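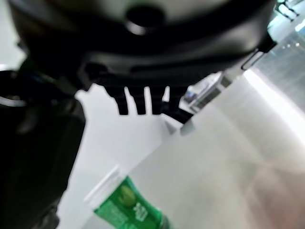
Why Does Old Paper Turn Yellow?

Go and find the oldest paperback in your house. Try the bottom shelf, or the box in the closet that everyone has agreed to sort out next year. Open it somewhere near the middle. The pages were probably a nice pale color once. Now they look like weak tea, and the edges look like stronger tea.

No one spilled anything on it. The book did this by itself, very slowly, while pretending to be asleep.

To find out how, we have to start with a tree.

What paper is made of

Most paper is wood that has been through a lot. A tree is cut down, the bark comes off, and the rest is turned into a wet mush called pulp. The mush is spread out thin on a moving screen, the water drains away, and what's left is squeezed and dried until it is flat enough for you to write your spelling words on.

Look at wood very closely, with a good microscope, and you will find that it is full of tiny tubes called fibers. Those fibers are built mainly from two things, and you need to know both of their names, because one of them is about to get into trouble.

The first is cellulose (say SELL-you-lohss). Cellulose is tough, stringy and pretty much colorless. When a whole tangle of it is heaped together, it bounces light all over the place and looks white to us. Cotton is nearly all cellulose, so your T-shirt and your math homework are distant cousins.

The second is lignin (say LIG-nin). Lignin fills the gaps between the cellulose fibers and holds them stiff. Trees are very fond of it. Without lignin an oak would have about as much backbone as a wet sock, and birds would have to make other plans.

Paper is less fond of it.

The trouble with lignin

Lignin doesn't get along with sunlight or with oxygen, the gas in the air that you are using right now. When light and oxygen get at lignin, it changes bit by bit into new chemicals. Some of those new chemicals soak up blue light.

Why should that matter? White light is a mixture of all the colors. A white page sends the whole mixture back to your eyes. If the page starts keeping the blue part for itself, what you get back is everything except the blue, and your brain looks at the leftovers and says "yellow." Leave it longer and your brain says "brown."

When oxygen joins up with something and changes it like this, scientists call it oxidation. The same kind of thing happens to a cut apple on the kitchen counter. The apple does it in the time it takes to find your shoes. A book may take years, being in less of a hurry.

Why newspapers go first

Suppose you leave a copy of the Stastmont Gazette on a sunny windowsill in August. Put a comic book beside it, and a sheet of good drawing paper beside that. The newspaper will lose. It may look yellow in a matter of days, and it will be crisp as a cracker long before the drawing paper has noticed anything is going on.

Newspaper is made on the cheap, and sensibly so. Most people read it once and then wrap a mug in it. The wood is usually just ground up, by machines that work a bit like enormous cheese graters, and nearly everything in the wood goes into the paper, lignin included.

Better paper is cooked. The wood chips are heated with strong chemicals that dissolve most of the lignin and let it wash away. The smell this makes is famous. If you have ever driven past a paper mill like the one at Gamwood with the car windows down, you will remember which member of your family got blamed.

Cooking costs more, and you get less paper out of each tree. That is why the good stuff goes into art pads and fancy books, and the ground-up stuff goes into newspapers and the sort of paperback that gets left on trains.

But what about really, really old books?

You might expect the oldest books to be the yellowest. Then you visit a museum, and there is a book more than 600 years old, and its pages look better than the ones in your uncle's detective stories. It seems a little unfair on your uncle.

The reason is that old paper in Europe wasn't made from trees at all. It was made from rags. People saved worn-out shirts and sheets, mostly linen, and sold them to rag collectors. The rags were sorted, soaked and pounded into pulp. Linen comes from a plant called flax, and once it has been turned into cloth it has very little lignin left in it. So a page in one of those books may have begun its career as somebody's underwear. The museum label rarely mentions this.

Then, in the 1800s, people began wanting far more paper than there were old shirts. Papermakers worked out how to use wood, and paper became cheap, and so did books and newspapers. This was a very good thing for anyone who liked reading. It was a less good thing for anyone who wanted to go on reading the same copy.

Acid makes it worse

Lignin does most of the yellowing, but there is a second villain, and it is acid. For a long time papermakers added a substance called alum to help stop ink from spreading into fuzzy blobs. It did that job well. It also left acid behind in the paper.

Acid snips at the long chains of cellulose. Short chains make weak paper, and that's why some old pages don't just turn brown. They snap when you fold down the corner. (You shouldn't be folding down the corner anyway. Librarians can feel it from several rooms away.)

Many books printed today say "acid-free paper" in tiny letters near the front. It usually means that chalk or something like it has been mixed in, to mop up any acid that comes along.

Can you turn it white again?

Not at home, no. People who repair old books for a living can wash certain pages in special baths, and it takes a lot of training and a very steady nerve. If you try it with the bathroom sink you will own a clean handful of mush, and you'll be right back at the start of this article.

You can slow things down, though. Paper likes to be kept cool, dry and in the dark, much like a potato. An attic is too hot, and a basement is often too damp. A closet in the middle of the house is good. If you have a drawing you want to keep until you are old enough to be embarrassed by it, put it in an acid-free folder, away from the window.

Try it: print with sunshine

You can use yellowing to make a picture. It is slow, but you won't have to do much.

You will need a piece of plain newspaper with hardly any printing on it (the margins will do), some thick dark cardboard, scissors, a little removable tape, and a sunny window.

Cut a shape out of the cardboard. A star is fine, and so is a fish. Lay the shape on the newspaper and hold it down with a small loop of tape underneath. Tape the newspaper to the inside of the window, with the shape facing the sun, and leave it alone.

Leaving it alone is the hard part. Peeking doesn't speed it up. Give it a week of good sun, or longer if the weather is sulking, then lift the shape off. The paper around it should have turned darker, and the part that was hidden should be closer to its old color.

Now do the same with a sheet of white printer paper and see what you get. If the answer is "not much," the experiment has worked. You have just found out which paper had more lignin in it, and you did it with a cardboard fish.

Words to know

Cellulose: the tough, colorless stuff that plant fibers are mostly made of.

Lignin: the stuff that makes wood stiff and newspapers yellow.

Oxidation: what happens when oxygen joins up with something and changes it.

Pulp: wet, mushed-up fibers on their way to becoming paper.

More from the Everyday Puzzles shelf

Why Do Cut Apples Go Brown?
Where Does the Eraser Go When You Rub It?
6 Things You Can Make From a Cereal Box
Why Is Snow White When Water Isn't?
How Glue Knows When to Stick
13 Strange Jobs From Long Ago (Includes Rag Collector)
What Makes Old Books Smell Like That?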